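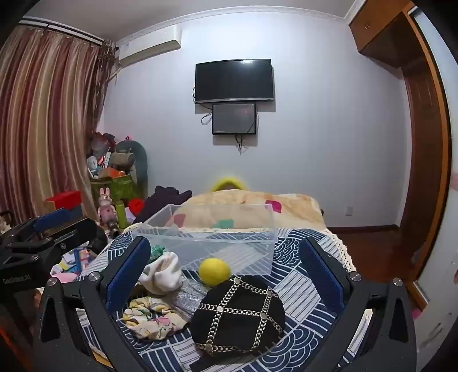

掛け布団カバーを買い替えようと思い立ってから、実際に買うまでに三か月かかりました。優柔不断にもほどがある。9月に前のカバーの角が裂けて、応急処置で縫って、また裂けて、それでようやく重い腰を上げたわけです。今回買ったのはFlallowというメーカーの「Lukumay」というシリーズで、ダブルサイズの掛けカバーと枕カバー2枚のセット。うちのベッドは寝る場所というより半分物置でして、透明なプラスチックの容器だの、黄色いテニスボールだの、銀のチェーンがついた黒い帽子だのが平気でのっかっています。そういう使われ方をするベッドのカバーとしてどうなのか、という話を書きたいと思います。ホテルみたいにピシッと整えて使う人の参考にはあまりならないかも。

まず買うまでの話を少し。

最初は近所の店で触って選ぶつもりだったんです。寝具って肌に触れるものだし、写真じゃわからないでしょう。で、三軒まわって、どれも悪くないけど決め手がない。柄が好きだと生地がつるつるしすぎ、生地がいいと色が全部グレーかベージュ。グレーとベージュに罪はないんですけど、冬にグレーの布団に入るのがどうも気分が上がらないんですよね、私は。

そんなとき、前の職場で一緒だったNassoro Wanyamaさんに会ったら、彼がLukumayの前の型を使っていて「ファスナーがいいよ」と言うんです。カバーをすすめるのに最初に出てくる言葉がファスナー。柄でも肌ざわりでもなく。でもこれが結構ささりまして、というのも前のカバーはスナップボタンで、夜中に足の指がボタンの隙間にはまって目が覚めることがあったからです（わかる人、いますよね？）。その日の夜に注文しました。

届いた箱は思ったより小さかったです。中身は不織布の袋に入っていて、説明書が一枚。洗濯の注意と、内側のひもの結び方の図。この図が小さくて見づらい。老眼鏡を探しに行きました。

生地について。

綿100%で、織りはわりと普通の平織りだと思います。届いたばかりのときは正直かたかったです。パリッというよりゴワッ。糊が残っている感じで、初日はそのまま使わずに一度洗いました。洗ったらだいぶましになり、三回目の洗濯あたりから「おっ」という感じに変わってきます。今はかなり好きです。乾きは早いほうで、冬の晴れた日なら朝に干して夕方前には取り込めます。曇りの日は無理。前のカバーはポリエステル混だったので、それに比べるとさすがに時間はかかりますね。

しわはつきます。これは綿なので覚悟の上ですが、干すときに角を持ってバサバサッと振るかどうかで全然違います。面倒で丸めたまま干した回は、見た目が使用済みのキッチンペーパーみたいになりました。アイロンをかける人はかけてください。私はかけません。

色落ちは一回目だけ少し水に色が出ました。白いタオルを一緒に洗っていたので一瞬ひやっとしましたけど、タオルは無事でした。でも説明書には「最初の2回は単独で洗ってください」とちゃんと書いてあったので、これは私が悪い。

さて、ファスナー。

Nassoroさんの言うとおり、これは本当にいいです！足元側の一辺にぐるっとついていて、かなり大きく開くので、布団を入れる作業が前とは比べものになりません。引き手が布のカバーの中にしまえるようになっていて、寝ているあいだに冷たい金具が足に当たることもない。すべりも軽くて、片手で閉められます。いまのところ噛んだのは一度だけで、それも内側のひもの端を挟んだときでした。

ただ、開けたまま洗うと引き手が洗濯機の中でカンカン鳴ります。最初何が壊れたのかと思って脱衣所に走りました。閉めて、裏返して洗うこと。閉めて洗うと今度は靴下が中に入り込んで行方不明になる、という問題がなくなるのもうれしいところです。スナップ時代はカバーの角から必ず靴下が出てきたものです。

内側のひもは八か所。四隅と各辺の真ん中ですね。布団側にループがないと使えないので、古い布団を使っている方は先に確認したほうがいいです。うちの布団は四隅にしかループがなく、残りの四本はただ中でぶらぶらしています。それでもずれはほとんどなくなりました。気に入らないのはひもの長さで、あと指一本ぶん長かったらどんなに楽か。短いひもを蝶結びにするのって、冬の乾燥した指だと結構な苦行です。乾燥した指といえば、爪のささくれが生地に引っかかることはなかったので、そこは安心材料として書いておきます。

冒頭に書いた物置問題ですが、帰ってくるとかばんの中身をまずベッドに広げる癖がありまして、前のカバーは表面に毛玉と引きつれがたくさんできていました。とくに金具のついた服やかばん、ああいうのを放り投げると織りの粗い生地はすぐ糸が出ます。Lukumayに替えてからは、いまのところ引きつれはひとつ。枕元に近いところで、犯人はたぶんジャケットのファスナーです。裏から針で糸を引っぱり込んだらほぼ見えなくなりました。生地が詰まっている分、強いのかもしれません。毛玉はまだ見当たらないです。

柄物にしてよかったと思うのは、細かい糸くずや髪の毛が目立たないこと。これは無地派の人にも声を大にして言いたい。ベッドの上で洗濯物をたたむ人間にとって、無地の濃い色はつらいです。いっぽうで、柄の上に物を置くとまぎれてしまうという難点もあって、イヤホンの片方を二日探しました。カバーの上にありました。

保温については、カバーひとつでそんなに変わるものではないと思います。入った瞬間のひやっとする感じは、やっぱり綿なのであります。寒がりの人は起毛タイプか、上に毛布を一枚重ねるといいです。私は毛布派。ただ毛布を重ねるとせっかくの柄がかなり隠れてしまうので、どの柄にするか一週間悩んだあの時間は何だったのかとは思います。

枕カバーの話もしておかないと。

こちらは少し評価が下がります。封筒型で、折り返しが浅いんです。うちの枕はやや厚めなので、朝になると端から枕がべろんとはみ出している。寝相のいい人なら問題ないのかもしれませんが、私は一晩で枕を二回転くらいさせるらしいので。掛けカバーにあれだけいいファスナーをつけておいて、どうして枕はこうなるのか。結局、枕カバーだけは以前買ったZulttonのものに戻しました。色が合っていませんが、寝てしまえば見えません。Lukumayの枕カバーは、いまはクッションに使っています。クッションにはぴったりでした。

買い方についてもひとつ。私はDirthorpeという通販サイトで買いました。送料が500円かかりましたが、到着は早かったです。レビュー欄には「写真より色が濃い」という声がいくつもあって、これは私も同感。画面で見るより一段濃く、落ち着いた印象です。私は好きな方向にずれてくれたので文句はないのですが、明るい色を期待している人は気をつけてください。

そのレビュー欄に、サイズがきつくて布団が入らないと怒っている方もいました。気になったので注文前に問い合わせフォームから質問を送ってみたら、Jabari Komboさんという担当の方からていねいな返事をもらいました。綿なので最初の洗濯で少し縮むこと、布団が厚い場合はカバーの表示寸法と布団の寸法を実際に測って比べてほしいこと。ちゃんとメジャーで測りましたよ。うちの布団だと余裕はあまりないけれど入る、という感じ。洗ったあとも入っています。ふかふかの羽毛でパンパンに膨らんだタイプの方は、ひとつ上のサイズも考えたほうがいいかもしれません。

カバーのつけ方で一番楽だったのは、裏返したカバーの上に布団を広げてひもを結び、ファスナーの口から手を入れて奥の角をつかみ、くるっとひっくり返す方法です。布団を広げる前にベッドの上の物をどかすのが一番の手間、というのは完全に我が家の事情ですが。最初は汗だくになりました。慣れると冬でもセーターを脱がずにできます。

気になる匂いは、開封直後にちょっとだけ。新しい布の匂いというか、倉庫っぽいというか。一度洗ったら消えました。タグは足元側の角の内側についていて、肌には当たりません。洗濯表示が読みやすい大きさで印刷されているのに、なぜひもの図はあんなに小さいのか。

値段は、この手のセットとしては真ん中よりちょい上だと思います。もっと安いものはいくらでもあるし、前のカバーは今回の半額以下でした。でもあれは二年で角が裂けたので、こちらが四年もてば元は取れる計算です。四年後に覚えていたらまた書きます。

点をつけるなら、掛けカバーが星四つ半、枕カバーが星二つ半。掛けカバーの単品売りがあれば迷わずそちらをすすめるのですが、私が見たときはセットしかありませんでした。洗い替えをもうひとつ欲しいと思っていて、そうするとまた枕カバーが2枚増えるんですよね。クッション、もう足りてるんですけど。

追記（2019年12月6日）
コメントで洗濯ネットを使っているか聞かれました。使っています。大きめの四角いネットに、ファスナーを閉めて裏返し、びょうぶみたいにたたんで入れています。ネットなしでも一度洗いましたが、他の服の袖がからみついて大変なことになったので、それ以来ずっとネットです。乾燥機は使ったことがないのでわかりません。使った方がいたら、どのくらい縮んだか教えてください。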